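Chapter 4
When the Machine Takes the Easy Part

Graltier runs a commercial laundry in Landeg that washes and returns household clothing for 188 regular customers. Until last January, all sorting and folding was done by hand. Then the company installed a folding line called Ralo. It handles towels, pillowcases and flat sheets, and it can finish a bundle of 21 towels without a person touching them.

Clothing was a different matter. Shirts come in with buttons, cords, odd sleeves and twisted hems, and they come in heaps. Ralo rejected 39 of the first 287 garments it was given — most of them small or soft ones — and management moved clothing back to the tables. 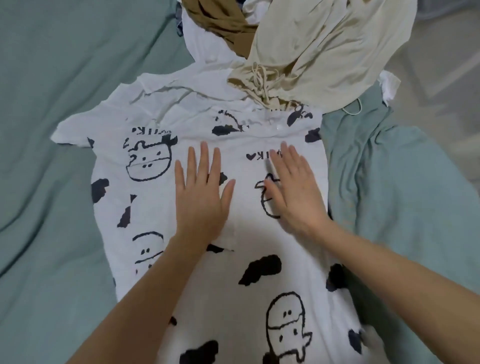
The folders did not all see this as good news. One of them told the company newsletter that towels had been her rest, and that a full shift of nothing but shirts left her wrists sore by two in the afternoon.

Her complaint points to the main subject of this chapter. When a machine takes over part of a job, the part left behind is often harder than the old job as a whole. Pay, breaks and training may still be set for the work as it used to be.

Section 4.1 looks at how tasks at Graltier were divided before and after Ralo. Section 4.2 compares the laundry with Narkico, a packing firm that changed its shift lengths before it bought any equipment. Section 4.3 covers job rotation and the ways it is scheduled.

Terms to know: task allocation, residual work, job rotation, reject rate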